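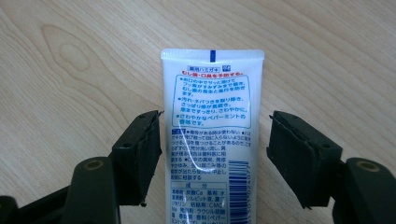
How to Submit a Book Review to the Gurnau Library Reading Pages

The Gurnau Library publishes reader reviews of fiction and general nonfiction throughout the year. Reviews are accepted from any cardholder aged 16 or over. Please read these instructions in full before sending your work.

Choosing a title

Reviewers may write about any book held in the library's collection. Titles on the new fiction shelf are given priority. A list is posted each March and updated as copies arrive. Reviewers may not write about a book by a relative, a colleague or themselves.

Preparing the review

1. Read the whole book. Reviews based on an extract or a film version will be returned.

2. Keep notes as you read, with page numbers. Every quotation must be checked against the printed edition before the review is sent.

3. Begin with the heading: title, author, publisher and number of pages. For example: The Salt Ledger, Oi-ling Fung, Plakgate Press, 242 pages.

4. Describe the setting and the opening situation in one paragraph. Do not reveal events from the final third of the book – this applies to crime novels above all, but the rule covers every title.

5. Give your opinion and support it. A remark such as "the dialogue is weak" should be followed by a short quotation that shows the weakness. Limit yourself to 2 quotations.

6. Keep the full text under 900 words, heading included.

Translated books

The translator's name must appear in the heading, directly after the author's. If you have read the original as well, you may comment on the translation. Otherwise, please confine your remarks to the English text.

Sending the review

Reviews may be handed in at the Rodness Street desk or sent through the form on the Reading Pages. Attach the text as a plain document without columns or borders. Include your name as you wish it to be printed and your card number, which will not be published.

After submission

The reviews editor, Sumathi Kandasamy, reads all submissions and may shorten them. Changes of meaning are referred back to the reviewer before publication. A review that is not accepted may be revised and sent again once.

Page updated 25 Oct 2020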